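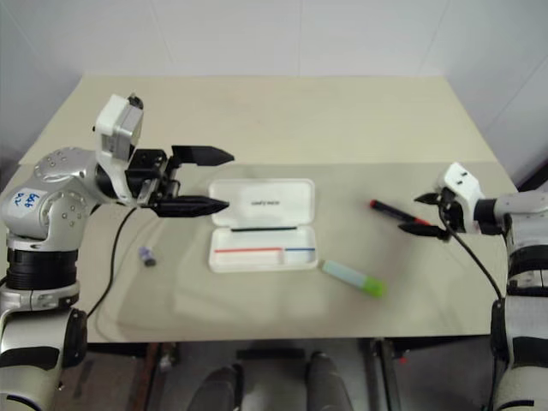 Pens and markers task, view from the head camera, both arms over the table.

Pundham Pens – a small two-arm dataset from the Ulladari student robotics club

Last change: Tue 25 October

What this is

This repository holds the recordings and scripts that our club made for the student project "Pundham Pens". The task is simple to say: put the loose writing tools into the open pencil case. For two arms with parallel grippers it is less simple. The pens are thin, the markers roll, and the walls of the case are low.

The work started in August as training for the Rodix student competition, where one of the rounds is desk tidying. After the competition we decided to clean up the data and publish it, so that next year's members do not begin from zero. Other clubs are welcome to use it too.

Contents

The dataset has 400 episodes, all recorded by teleoperation. Each episode is one folder with these files:

head.mp4 – video from the head camera
joints.csv – joint positions of both arms, left arm first
grip.csv – opening of both grippers, 0 is closed and 1 is fully open
note.txt – one or two lines written by the operator after the episode
result.txt – the word done, part or fail

Folders are named by the recording session and then by the number of the episode inside the session. There are 26 sessions. Session 9 is shorter than the others because we lost the gripper file for a part of it, and we deleted these episodes completely.

The objects

The case is a white plastic pencil case with a flat lid and a shallow tray. It lies open, lid on the far side. The loose objects change between episodes and are taken from a box of 17 pieces: thin pens, highlighters, markers with caps, and a few small things which are more difficult to grasp.

An episode does not need to begin with an empty case. In many of them one or more pens are already in the tray, and sometimes a pen lies along the hinge. A pen on the hinge is counted as outside. The policy has to leave the pens in the tray where they are, or at least not throw them out while it brings the next one. Pens in the tray may touch each other end to end, this is allowed.

The start angle of each object is free. We asked the operators to avoid putting everything parallel to the table edge, because our first model learned only this angle and it failed badly when a marker was diagonal.

The labels

done: all loose objects are in the tray when the operator stops.
part: at least one object was moved in, and at least one is still outside.
fail: no object was moved in, or the case was pushed off its place by more than its own width.

The labels were given by the operator and checked by a second member. When the two did not agree we watched the video together. For small objects near the tray wall there can still be mistakes. If you find one, please open an issue with the session and episode number.

How the arms are used

The left arm takes objects on the left half of the table and the right arm takes the right half. This is a habit of our operators and not a rule in the software. Handing over from one gripper to the other happens only in the sessions named "handover", and these are the hardest ones to learn from.

Grasping a marker goes best when one finger passes above the body and the other one below it, close to the middle of the marker. Grasping on the cap is possible, but then the cap may come off. We kept these episodes, and note.txt says "cap".

Recording your own episodes

Our setup instructions are in docs/setup.txt. Before every session we do the following:

1. Home both arms and run scripts/check_zero.py.
2. Check that the gripper cables have enough slack. They hang down to the table, and a cable can push a light pen away before the finger arrives.
3. Put the case in the middle of the table with the lid on the far side.
4. Put out the objects. Do not build a pattern.
5. Start scripts/record.py, wait for the beep, then move.

Training

The configuration we used for the competition is in configs/nagano.yaml. We call this model Nagano. It takes the head video and the joint positions, and it gives the next positions for both arms. On the club computer the training needs 2 days. If your graphics card has less memory, make the batch smaller and expect a longer time.

To start it:

python train.py --config configs/nagano.yaml --data ./episodes

The train and test split is in split.txt. It is made by sessions, so please keep it this way and do not mix episodes from one session into both parts.

Known problems

– There is only one case, in one color. We do not know how the model works with other cases.
– The arms sometimes hide an object from the head camera. There are no wrist videos in this release.
– The table is pale beige and the case is white, and in the brighter sessions the wall of the tray is hard to see.
– The clocks of video and joints can differ by one step. scripts/align.py repairs most of it.

License and use

The data is free for study and teaching. If you use it in a report, please write the name of the club and the name of the dataset. For other uses, ask us first by opening an issue.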